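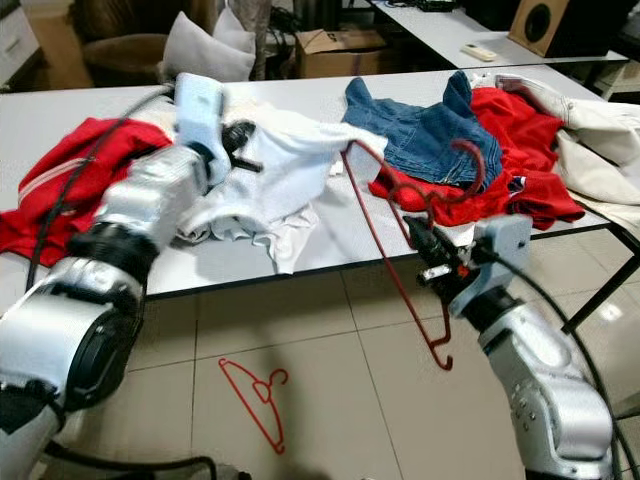

Section 4: Getting your screening ready on the Odidum player

By now you should have the Odidum player out of its carton, a Hevley projector (or any other with an HDMI socket) sitting somewhere steady, and a cup of tea within reach. This section takes you from switching on for the first time to the moment the opening titles come up. Set aside a whole evening for it if you can, and please don't leave it until the day of the screening!

The guide was last revised by Lilla Pintér on 6/12/20 and covers players with software version 2 or later. Earlier players have a different menu, and you'll find that one described in the Drernham film library booklet.

Before you begin

You will need the player, its power lead, the HDMI lead, the remote control with its batteries fitted, and the screening code from your booking letter. The code goes with one film and one booking, so if you are showing a double bill you'll have two of them - do keep them apart, as they look terribly alike.

Caution: Do not plug the player into the mains until the HDMI lead is connected at both ends.

Connecting and loading the film

1. Push the HDMI lead firmly into the player and then into the projector. It should go in without a struggle. If it won't, turn the plug over and try again.

2. Connect the power lead and wait for the light on the front of the player to turn from amber to green. The first time, this can feel like an age. Leave it be.

3. Turn on the projector and choose the input you have used. Most people find it under Source, though on the older Hevley models it is called Feed.

4. When the welcome page appears, pick your language and your wi-fi network. If your hall has no wi-fi, load the film at home beforehand and carry the player over with you afterwards. It will keep the film until your booking ends.

5. Choose Add a Film and type in the screening code. Capital letters matter, and so do the little dashes.

6. Select Download. A full-length documentary takes up a fair amount of room, and you can watch the bar creep along or go and do something more cheerful.

Note: If the download stops and you see message 207, the connection has dropped. Nothing is lost. Press OK and it will carry on from where it left off.

7. When the word Ready appears next to the title, press Play and let the first few minutes run. Listen as well as look, particularly if the film opens quietly, as a good many of the nature and village-life films do. 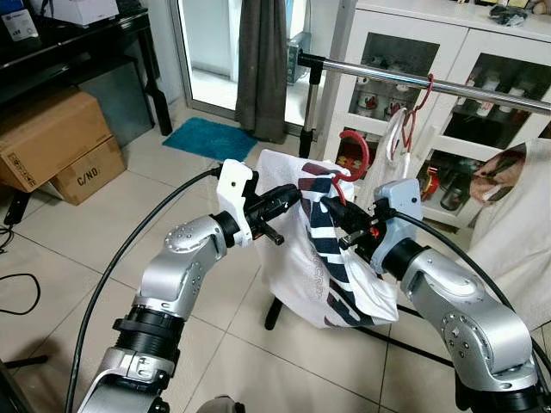 Picture shape and focus

Documentaries come in all sorts of shapes, and one that uses old family footage may change shape several times between start and finish. This is how the director meant it to be seen, so please resist the temptation to stretch it.

1. Go to Settings, then Picture, then Test Card.

2. Move the projector backwards or forwards until the outer border of the test card just meets the edges of your screen. On the Zaugg folding screen, the border should sit inside the black edging the whole way round.

3. Turn the focus ring until the small lettering in the corners is crisp. You may want a friend to stand by the screen and call out to you, which is much quicker than trotting back and forth.

4. Set Shape to As Supplied.

Caution: The projector lens cover gets hot if it is left on while the lamp is lit. Take it off first, and keep it somewhere you'll remember.

Subtitles and sound

1. While the film is playing, press the Text button on the remote and choose a language. English subtitles for the hard of hearing are marked HH.

2. If the bottom row of your audience will be looking over heads, choose Raised. The words then sit a little higher up the picture.

3. Play one of the talking scenes and walk to the back of the room. Set the volume so that you can follow every word from there, then turn it up a touch, as a full room soaks up a surprising amount of sound.

4. Choose Save for This Film. The settings will be waiting for you on the night, and you can go on to Section 5, which deals with intervals and showing a recorded introduction from the director.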